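Why do towels soak up water?
By Nkechi Onyeka

A towel is made to do one job, and it does it with loops. Run your fingers over one and you can feel them. Each loop is a small piece of yarn that stands up from the cloth.

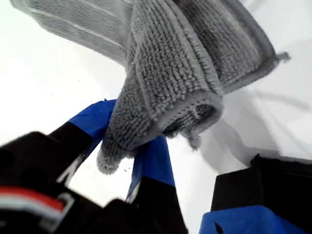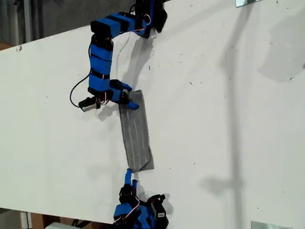 Page last updated: 29 Jul 2024

Water likes to stick to things. It also likes to stick to itself. When water touches a very narrow gap, it creeps in and pulls more water along behind it. This is called capillary action. The gaps between the threads in a towel are narrow, so the water climbs into them.

Loops help because they give the water more places to go. A flat sheet has far fewer gaps — try drying your hair with one.

Microfibre is cloth made from threads much thinner than a human hair. Thin threads can be packed closely, and that makes lots of tiny gaps.

Try it yourself
You need 2 glasses and a strip of old towel. Fill one glass with water and leave the other empty. Put one end of the strip in each glass. Check after 3 hours. What colour does the strip go as the water moves along it? Pour the water on the garden when you have finished.

Related
Why does soap make bubbles?
Where does rain go in Trarnindale?
How wool is spun
What is a puddle? by Cheng-en Ho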